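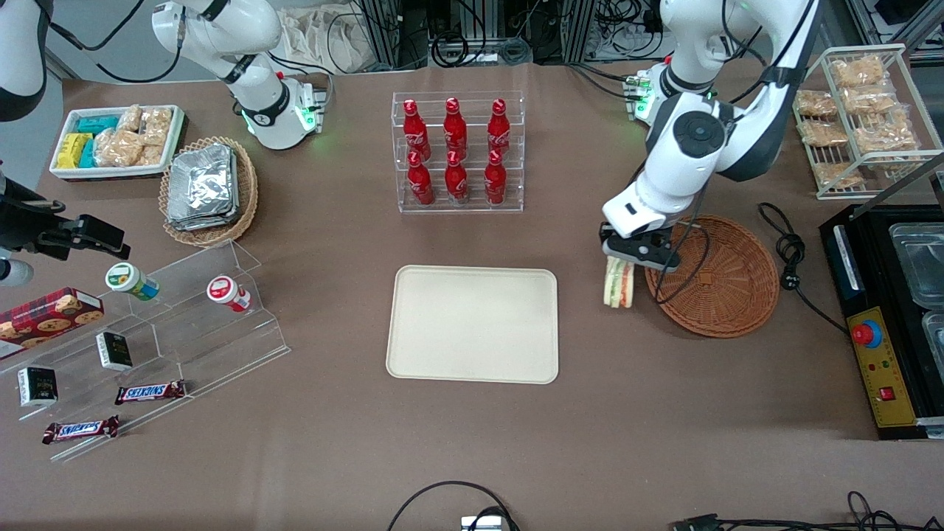
17 de noviembre de 2024
Por la autora de Cuaderno de Plidach

Desde octubre estoy aprendiendo a preparar una merienda para mis vecinos de la calle Morin, y todavía me cuesta decidir dónde va cada cosa. Las botellas rojas de Coca-Cola me gustan en dos alturas, porque así se ven también las de atrás. La bollería la dejo en su bolsa transparente, sobre la rejilla blanca. Para los sándwiches tengo dudas: la cesta de mimbre es más bonita, pero la bandeja es más fácil de limpiar.
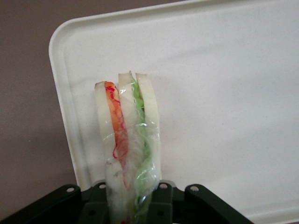
El sándwich que prefiero lleva pan blanco, algo verde y crujiente y un relleno de color naranja. Lo envuelvo en plástico bien apretado — si no, la lechuga se escapa por los lados. En mi país lo comemos con pan oscuro y sin envolver, y mi madre no entendería este trabajo. La próxima vez quiero probar con papel, que venden en Gollorlow a 2 euros el rollo.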